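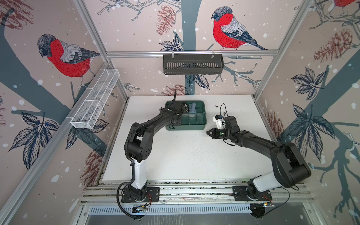

3 min read

Subject: Re: [homekeeping] Sock trays: worth the drawer space?

Someone wrote:

> I've been through every method going and I'm back to the big tangle
> at the bottom of the drawer. I ball them, the elastic goes. I fold
> them flat, they slide about and by the middle of the week it's soup.
> Has anybody on the list used one of those trays with the little
> compartments? Do the socks stay put, or does it end up holding
> chargers and old receipts? My drawer is 400 mm deep so there's not
> much room for mistakes. Also, rolling: from the toe or from the cuff?

Oh, I've been waiting for somebody to ask this! Yes, yes, get the tray. I've had green ones in the house since March and I am a complete convert, to the point where my family leave the room when I open the top drawer.

First the boring bit, measuring. Do the inside of the drawer, front to back, and then do it again with the drawer pushed nearly shut, as a lot of older chests have a strip of wood at the back that steals a bit. Ours is a Jistaten chest, 660 mm wide on the inside, and I'd bought a tray before I'd measured anything (of course). It went in sideways in the end and it's been fine like that. With 400 mm you should have plenty of choice. Look at the height of the walls too. I like tall ones, they hold a roll upright and you can still see the colour from above.

Now rolling. Toe first, always! Lay the pair flat, one on top of the other, heels facing the same way, smooth out the wrinkles with your palm and roll from the toe towards the cuff. Not too tight. You want something that sits in its cell and fills it without having to be shoved. Don't fold the cuff back over the roll either, that's what did for your elastic when you were balling them. The sides of the cell do the holding for you, and I think that's such a lovely simple idea. 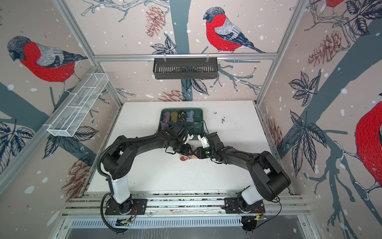 The other thing I'd say is fill the back row first and work forwards. It sounds fussy but it means you aren't reaching over a full row to get at an empty one, and when you stop for a cup of tea you know where you'd got to. I put plain colours together, so purple next to mustard, then anything patterned, then the pale blues and the knitted ones, which are fatter and like a cell to themselves. My neighbour from the old Awwad Road list does hers by thickness and swears by it. Either works, as long as you stick to it long enough for your hands to learn where things are.

Do it on a big clear table if you can, and a white one is best of all. I used to do it on the bed and the dark ones vanished into the duvet. On a pale surface every odd sock shows up straight away, stripes especially, and you can lay the singles out flat and see what's missing its partner.
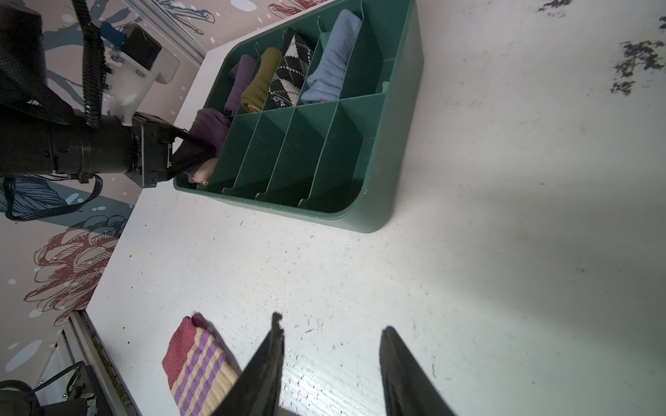 Back row nearly full, front row empty.

As for chargers: guilty. Cables do creep in. I've given up fighting it and let them have one corner, with a strict limit, and everything else gets turfed out when I put the clean washing away. I do that at 8 in the evening with the radio on and it's become a part of the day I look forward to, daft as that sounds.

On brands, the Meltavell trays have nice rounded corners and wipe clean with a damp cloth. The Kollar ones are softer and fold up, handy for a suitcase, though the dividers lean a bit when only one side is full. I can't speak for any others. If you don't want to spend anything yet, cut down a shoebox and try it for a fortnight. Mine cost me nothing but some parcel tape and it lasted all winter!

Has anyone found a good way of doing tights? I've got them rolled round my fingers at the moment and they spring open the second I let go. Walking socks too, the really thick ones. I've 40 pairs in the house between all of us and those are the only ones still living in a carrier bag.

Do write back and say how you get on, I really do want to know.

--
homekeeping mailing list
To stop getting these messages, reply with "leave" in the subject line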